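Wicker basket gone musty in storage - can it be cleaned without wrecking the weave?

Asked in Drultdale Household Help, Storage and Laundry

I have a large rectangular wicker basket that spent January in a closed shed. It smells musty and there is grey bloom on the inside faces near the base. The weave is sound and I do not think it was ever varnished. I have a tub of Biltero oxygen powder on hand but the label does not mention cane or willow. Is soaking safe, and how long should it dry before linen goes back in?

2 answers

Answer 1 (accepted)

Do not soak it. Unsealed wicker swells when saturated and the joints at the rim can loosen as it shrinks back. Work in this order:

Take it outside and brush the bloom off dry with a stiff nylon brush, following the direction of the weave. Wear a mask. Vacuum with the brush head.

Mix one part white vinegar to three parts water. Wipe with a wrung-out cloth, inside first, then the rims and the handle cutout, where dust collects.
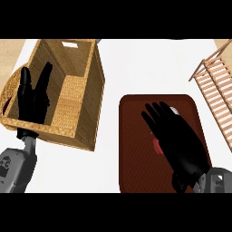

Page last changed: 2026-05-08

Wipe again with plain water and stand the basket on two battens so air moves under the base. Allow 3 days in shade with a breeze. Direct sun dries the outer strands faster than the inner ones and they can split.

Leave the powder for cotton. It is alkaline and can darken cane - I marked a Prado hamper that way, and the colour never came back.

If the smell persists, put an open dish of bicarb inside, cover with a sheet and leave it for 2 more days.

Answer 2

I just hosed mine and it was fine. Took ages to dry though. Dasley hardware has moisture absorbers, chuck one in.

Comment on Answer 2: Was yours varnished? Mine is bare.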